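Guvora > Work Tables > Niltow Bench > Owner's Guide > Section 4

Contents Parts Setup Care Storage Contact

4. Getting the top ready and setting up for craft supplies

Okay, the legs are on and the bench is standing (if it's wobbling, go back to Section 3 and have another go at the feet, I'll wait!). Now we get to the nice part. The Niltow has a butcher-block top, and it'll look good for years if you give it a little attention before you pile things on it.

1. Wipe the whole top with a barely damp cloth, going along the strips. Dry it right away with a second cloth.

2. Rub in a thin coat of Tativwood oil. Thin! I went way too heavy on my first bench and it stayed sticky for ages. One 200 ml bottle covers the top with plenty left over.

3. Leave it alone for 28 hours. I know that's an odd number, but a day never seemed like quite enough in my garage, and by the next afternoon it's always ready.

4. Buff with a dry rag until your hand slides easily.

Note: The strips run from pale tan to a honey color, and no two tops come out alike. The oil warms them all up a bit.

CAUTION: Oily rags can heat up and catch fire by themselves. Lay them flat outside to dry, and never leave them balled up in a bin.

Now for the supplies. I like a clear plastic box with a lid for crayons and small bits, because I can see what's in there without digging.
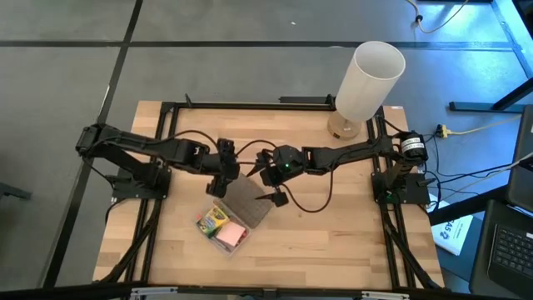
Keep the box away from the edges, especially if kids will be using the bench. Mine gets set down at an angle most of the time and it doesn't bother me at all.

5. Put the biggest thing in the box first, usually the crayon carton, and lay it flat. Loose little pieces go in last, beside it.

6. Check that the lid closes without pushing. If it pops back up, something is standing on end.

7. Set your lamp at a back corner, with the base fully on the wood. A shade can hang out past the edge, but the base can't. Run the cord down behind the bench and use the clip from hardware bag 302.

CAUTION: Don't stand a hot lamp base or a mug straight on the oiled top. You'll get a ring, and rings take a lot of sanding (ask me how I know).

Note: Crayon marks come off with a soft cloth and a dab of the same oil. Skip the scouring pads, please. For a stubborn mark I use a 4000 grit pad from McKinnon, very lightly, and then oil that spot again.

Once a year, I do mine in January, repeat steps 1 through 4. Shelf and drawer fitting is in Section 5.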